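Rapport de projet, serrure à crémone pour porte d'entrée PVC
Binôme : Tobias Halvorsen et moi
Encadrement : atelier Civudell

1. Le sujet

On nous a donné une porte PVC d'occasion avec une crémone cinq points qui accrochait. Poignée dure à relever, pêne qui rentrait mal. But du projet : comprendre d'où ça vient, remettre en état, proposer un montage plus facile à régler. Rendu prévu en décembre, donc peu de temps.

2. Démontage

Vis de têtière d'abord, puis la béquille, puis le cylindre. Le cylindre est un Clurkine à profil européen, entraxe pas standard, on a perdu une matinée à chercher la cote dans le mauvais catalogue. Boîtier central ouvert sur l'établi. Ressort de rappel du fouillot cassé net, et une vieille graisse noire partout. Les galets, eux, étaient bons.

Gâches : celle du bas était décalée de 2 mm. Le vantail avait baissé, les paumelles n'avaient jamais été reprises à mon avis.

3. Remise en état

Ressort remplacé par un modèle Tinik, recoupé à la pince. Nettoyage au pétrole, graisse blanche, remontage. Tobias a repris les paumelles à la clé six pans pendant que je refaisait le perçage de la gâche. Premier essai raté : on avait remonté le fouillot à l'envers. Le deuxième est passé, la poignée remonte sans forcer et le pêne sort complètement.

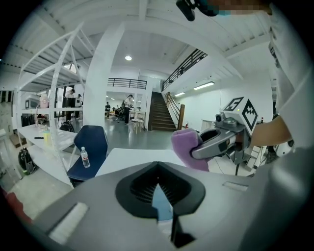
4. Essais

Protocole simple : ouverture, fermeture, tour de clé, porte ouverte puis porte fermée. On visait 2000 cycles, on s'est arrêtés à 400 par manque de temps. Pas de point dur à la fin, un peu de jeu dans la béquille (vis de carré à bloquer au frein filet, à faire). Effort mesuré au peson en bout de poignée : jusqu'à 28 N porte fermée. Avant réparation on n'a pas de mesure propre, on aurait du la faire dès le début.

5. Proposition

Gâche réglable type Ueda, avec excentrique, à la place de la gâche fixe. Réglage depuis l'avant sans déposer la têtière. Le plan est en annexe, cotes à vérifier côté dormant. Question ouverte : tenue de l'excentrique si quelqu'un claque la porte souvent. Pas testé.

6. Ce qui reste

Chiffrer la gâche. Refaire la série d'essais jusqu'au bout. Mettre au propre le tableau des mesures, Tobias a la version à jour.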